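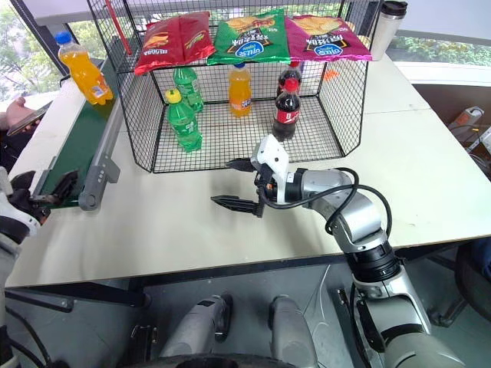 Can a machine bag groceries yet? (or do any chore, really)

3 min read

muvham_mike
Going back and forth on this with my brother-in-law all week. He runs the front end at a small grocery in Coltolholm and is convinced he'll have arms at the registers in a few years. I bagged for two summers and I say no way. Look at what's in that basket. Soda bottles standing on the bottom, chip bags laid across the top rim, gripper open right in front of the mesh. That's the exact order they drilled into me on day one, heavy stuff down low and chips last. But does a machine know that, or does it only know it when the groceries are soda and chips? What happens with a carton of eggs and a rotisserie chicken?

tinsnips
Bottles are the easy part. They stand up, they're stiff, they've got a neck to grab. Chips are the nightmare! The bag is mostly air, it slides, it crinkles up, and if you squeeze like you mean it you've got crumbs. I'd be way more impressed by the chips than by anything under them.

dockdoor9
Disagree with tinsnips a little. We had a Flonard arm at work doing totes, and bags were fine with a soft enough grip. What killed us was bottles that leaned. See the Sprite up front, how it's tilted? One like that and ours would come down on the cap next to it and throw a fault. Every fault meant a person walking over, and the walk cost more than the arm saved. Our line needed 300 totes an hour to break even and the best we ever logged was 137.

muvham_mike
137! I could do that hungover at seventeen.

dockdoor9
Sure, but you went home at ten. It didn't.

Balakrishnan Shenoy
I work in packaging, so I'm biased. You are all comparing against a fast human on a good day. For a shop with a belt and a limited range of products I think we are close. Sodas and chips coming down a short conveyor, yes, I would bet on that. For a kitchen, no. At home nothing arrives on a belt. It arrives in the trunk of a car with a toddler's shoe in it.

tinsnips
ok the shoe got me

paperorplastic
Has anyone priced what "close" means, though? My sister got a Moschos for the house, the one that's supposed to clear the table. It took 45 minutes on four plates and she had to scrape them first. She loves it! I don't get it, but she really does love it – she says she reads while it works. So maybe slow is fine at home and it's only stores that need fast?

dockdoor9
That's a fair point and kind of the opposite of what Balakrishnan said. I'd still rather have it in a store with a fence around it.

Balakrishnan Shenoy
Slow is fine. Needing you in the room is the problem. If she has to scrape the plates and stay nearby, she is still doing the chore.

muvham_mike
Showed him the thread. He says he'd take 137 an hour overnight for pickup orders, no customers tapping their feet. I hadn't thought about pickup orders. Still not letting one near my eggs.

tinsnips
Did he say what he'd do about the chips?

muvham_mike
He said "put them on top." So we're back where we started.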